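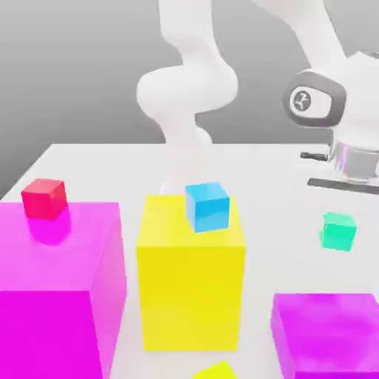

Figure 1. White tabletop with coloured blocks against a plain grey background (computer render).

Desk lighting in the Hadora reading rooms
Second-year project report
Smaranda Toma, Drestmont College
Submitted 05/02/2019

1. Summary

Light levels were measured on 63 desks in the two reading rooms of the Hadora building. A total of 779 readings were taken during January, in daylight and after dark, with the ceiling lights on. The north room was even but dim after dark. The south room was brighter at all times but uneven, with strong glare on the window row in the early afternoon. Desk colour had a larger effect on reported comfort than expected. Three changes are suggested in section 6, none of which requires new ceiling fittings.

2. Background

The Hadora building was converted from offices and the reading rooms were laid out in two stages. The north room kept its old desks, which have a dark brown top. The south room was fitted with Hirvonen desks, which have a matt white top. The ceiling lights are the same type in both rooms and were fitted at the same spacing. Students had complained to the library desk that the north room was "gloomy" and that the south room caused headaches. No measurements had been made before this project.

Two quantities are used in the report. Illuminance is the light falling on a surface, in lux. Luminance is the light leaving the surface towards the eye. A white desk and a brown desk under the same lamp receive the same illuminance, but the white desk looks much brighter. A light meter laid on the desk records only the first of these.

3. Method

Each desk was divided into a grid marked on a sheet of card, which was laid flat against the front edge. The meter was placed on each grid point with the sensor facing up. The person taking the reading stepped back before pressing the hold button, as standing close lowered the result on the side nearest the body. The lights were switched on 20 minutes before the first reading in each session to let the tubes settle.

Daytime readings were taken on overcast days where possible. On two visits the sky cleared part of the way through. Those readings were kept but marked in the log. After-dark readings were taken with the blinds down.

Surface reflectance was estimated by comparing the light reflected from the desk top with that from a grey test card under the same lamp. The method is crude and the results are used only to rank the surfaces.

A short paper form was left on the desks asking users to rate comfort on a five-point scale and to add remarks. Forms with no desk number were discarded.

4. Results

4.1 North room. After dark, most desks along the inner wall fell below 200 lux at the grid points furthest from the aisle. The two desks under the failed fitting were the lowest in the building and have been left out of the room average. Variation across any one desk was small. In daylight the window row improved but the inner row barely changed.

4.2 South room. No desk fell below 200 lux in any session. The window row showed the greatest spread, both across a single desk and between visits. When the sun was out, the side of the desk nearest the window read several times higher than the far side. The blinds were found half lowered on most visits and the cords on the end pair were knotted.

4.3 Surfaces. The white tops reflected the most light, followed by the pale wood of the issue counter, then the brown tops. A white sheet of paper stood out clearly on a brown top and hardly at all on a white one.

4.4 Comfort forms. Ratings in the north room followed the illuminance readings closely. Ratings in the south room did not. The brightest desks were rated lowest, and the remarks mentioned glare, squinting and having to move seats after lunch. Users of the inner row in the south room gave the highest ratings of all.

5. Discussion

The complaints about the two rooms have different causes. The north room lacks light on the inner row, and the dark tops make the shortage look worse than the meter suggests. In the south room there is enough light, but the white tops send a good deal of it back towards the user whenever direct sun reaches them.

The main weakness is the season. All readings were made in one winter month, when the sun is low and enters the south room at a shallow angle. The summer result could differ. The meter was checked against one borrowed from the physics laboratory and the two agreed well indoors, but no check was made in direct sun. The comfort forms were filled in by people who chose to do so, and several desks returned none.

The planned comparison with the Gruvdale annexe was dropped when the annexe closed for pipe repairs.

6. Suggestions

Replace the failed fitting in the north room and clean the covers on the rest.
Add desk lamps to the inner row of the north room.
Free the blind cords in the south room and put mid-grey desk mats on the window row.

The readings should be repeated in summer using the same grid card, which has been left with the library desk together with the log.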